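Thread time! We've been gathering examples for our pick-and-place model and I want to get this down while I'm still buzzing.

1/ We're at 2,657 episodes. Back in October we had 300 and I thought that was loads. Bless me.

2/ The current task is spools in and out of a basket. Sounds dull, and it's lovely to work with. A spool has a hole, two flanges and a rim, so there are plenty of ways to get hold of one, and we want the model to see all of them.
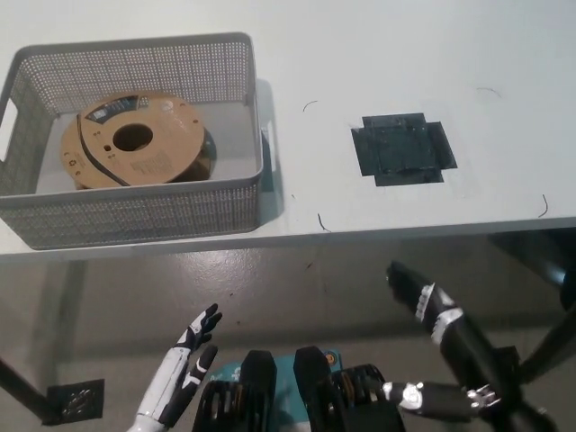 Veltar Manipulation Group, Stustatside

3/ Spool flat in the basket, tape marker on the white table, hand open. The perforated basket walls are a gift for testing vision, all those tiny square holes.

4/ We did 315 episodes of this one task and kept 317. Yes, really - two from an earlier batch had been filed under the wrong name and Saarinen (our labelling tool) spotted them. I cheered out loud.

5/ Biggest lesson so far: leave the slow ones in. I used to bin any episode where the operator paused or had a second go at the grip. Put them back and the model got much better at recovering from a bad start.

6/ Second lesson: move the basket! Even a hand's width. Our first model had learnt one spot on the table by heart and was hopeless anywhere else.

7/ Next up is Kasotia, our two-handed set. One hand steadies the basket, the other does the lifting. The trial episodes are scrappy and I love them.

8/ If you collect this sort of thing too, how do you decide when a task has enough examples? We go by held-out success levelling off, but I'd like to hear other ways - replies open.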